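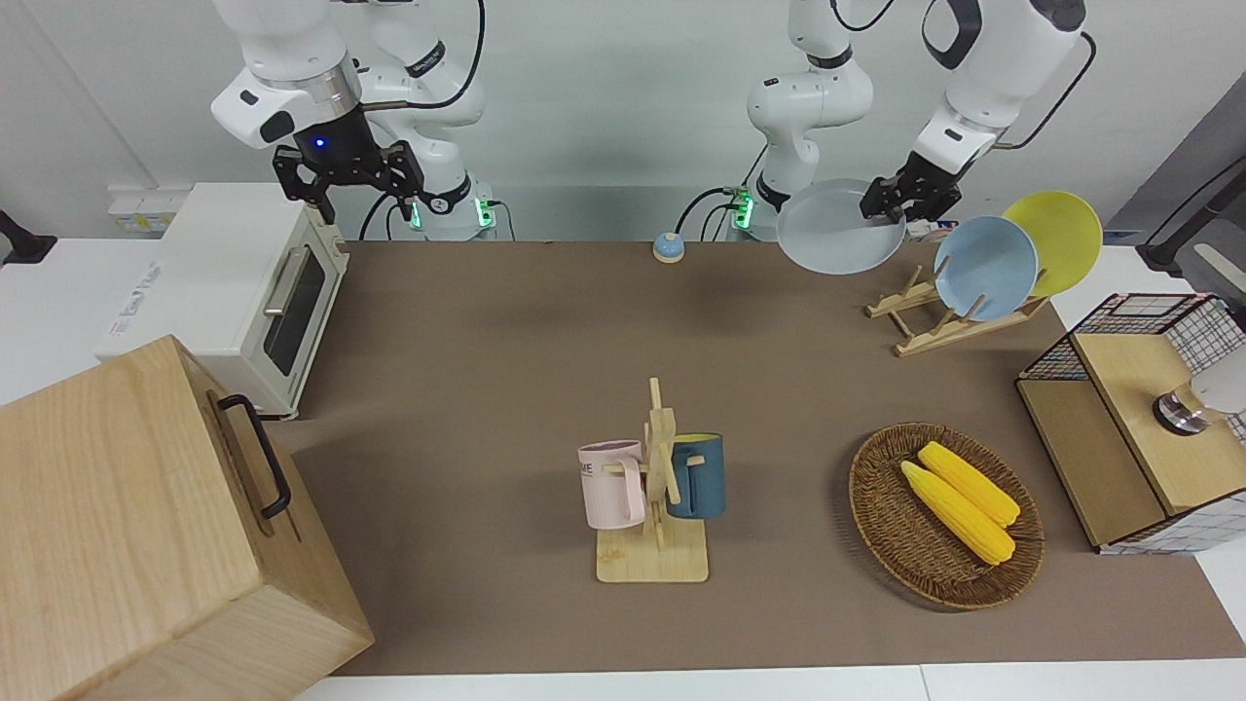
Photo: Miroslava Hladun / Cronin

Securing and labelling cables on a workbench

Written by Ciarán Buckley. Last updated Jul 5, 2021

This guide covers fixed benches with mains and data cables running to the rear edge. It does not cover benches on castors or anything wired directly into the building supply.

You will need
Hook-and-loop ties, 200 mm
Adhesive cable bases with screw holes
Printed wrap-around labels
Side cutters
Isopropyl alcohol and a lint-free cloth

Before you start
Shut down all equipment and switch off at the wall. Unplug every mains lead. Photograph the existing connections.

Step 1. Sort the cables
Separate mains from data. Where the two must run side by side, leave a gap of at least 50 mm. Where they must cross, cross them at a right angle.

Step 2. Label both ends
Fit one label 30 mm from each plug, with the same number at both ends. Use the bench number followed by the cable number, so cable 6 on bench 1316 becomes 1316-6. Do not name the equipment on the label, as equipment gets moved and labels are seldom changed.

Step 3. Fix the bases
Clean the underside of the bench with alcohol and let it dry. Fit a base every 250 mm along straight runs and one on either side of a bend. Adhesive alone will hold data cable. Mains cable needs the screw as well; check that it is shorter than the thickness of the top.

Step 4. Leave slack
Any cable feeding a part that moves needs a free loop. Move the part by hand to the limit of its travel, where the maker's instructions allow it, and measure the length required. Add 100 mm. Keep the bend radius at no less than 8 times the cable diameter unless the data sheet gives a larger figure.

Step 5. Tie and test
Close the ties until the bundle can still be turned with two fingers. Reconnect using the photograph, switch on, and enter the cable numbers in the bench record.

Check ties and bases each January. Replace any base that lifts at a corner.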